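3.2 Arrangement of the breakfast setting

The second part of the study concerns the table itself. In the interviews, many participants told us that they lay the table for breakfast differently from the table for dinner, but they found it difficult to explain the difference in words. For this reason we asked them to work with real objects. The study was carried out in February in the dining room of the Ollance guesthouse, and 42 participants took part in it. Each of them received the same box of tableware and was asked to prepare one place for a guest who eats alone.

The box was put together by Albane Tanguy after a small pilot. We avoided complete matching sets, as the participants of the pilot recognized such sets at once and then simply repeated the arrangement they knew from a shop or a hotel. In a mixed box the person must decide which objects belong together. The plates and mugs came from the Ondus collection and the napkins from a second-hand lot which was sold under the name Deschamps. The cutlery was in a gold tone, and several participants said that they would keep such a color for holidays.

We coded each setting for four features: the order of the cutlery, the position of the plate in relation to the napkin, the place of the cup, and the distance between the food and the plate. Figure 4 shows a setting in which the fork, the knife and the spoon lie together at the left of the plate, on a checked napkin that also goes under the plate. In the formal order, which is given in most household manuals, the knife and the spoon would be on the right side. The pastries stay on their own tray behind the place, and the mug is at the right, lying on its side.
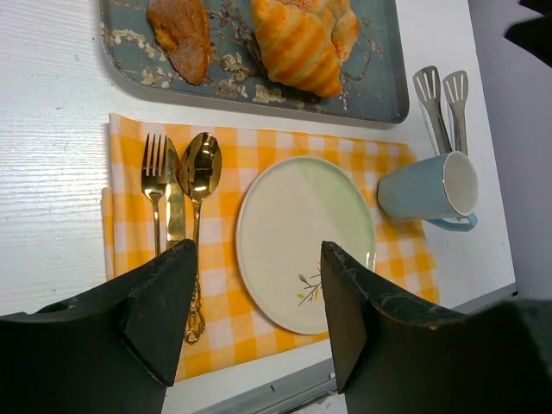 Figure 4. A single breakfast place with a yellow and white gingham napkin, gold-colored cutlery, a round plate and a light blue mug. The croissant is on the right of the flat pastry, on a blue tray with a pattern of blossom branches.

Why was the napkin treated as a part of the place and not as a separate object? In the interviews, participants often spoke of the napkin as a small tablecloth for one person, so we recorded everything that was put on it as belonging to the place, and everything outside it as shared.

This rule had consequences for the coding of the tray. When a tray touched the napkin, the two coders did not always agree if the food was shared or personal. We discussed these cases together and finally counted the tray as shared in all of them, also when it carried food for only one guest. The same decision was taken for the bread basket and the jam. Butter was more difficult – some participants put it directly on the plate, and there we coded it as personal.

The grouping of all cutlery on one side was chosen by 18 participants. Most of them explained it with habit at home, where the fork, knife and spoon are taken from the drawer in one hand and put down in one movement. Two participants mentioned that the right side should be free for the cup. We consider this second explanation interesting, although it is too rare in our material to support a general claim. The position of the cup is treated in section 3.3, together with the question of the handle and its direction.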